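News > Exhibitions & Publications

Search this site Search

Troncoso: Works on Paper opens at Betico in July

I've been itching to share this one! In July we open Troncoso: Works on Paper at the Betico gallery, with 297 drawings and prints, most of them made in India and hardly ever shown. I've spent far too many evenings with them – the small ink studies are my favourites.

The show fills 2 floors, so wear comfy shoes. Doors open at 10 every morning.

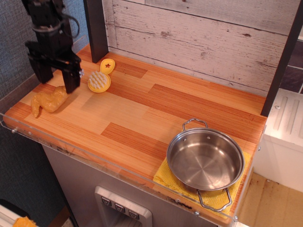 The book

Urovora is publishing the catalogue, all 481 pages of it (yes, it's heavy). I wrote the chapter on the early sketchbooks and loved every minute. You can pick up a copy in our shop or order one from Urovora.

Want review copies or press pictures? Drop me a line at the press desk and I'll get them over to you.

Contact | Press | © Betico | Back to top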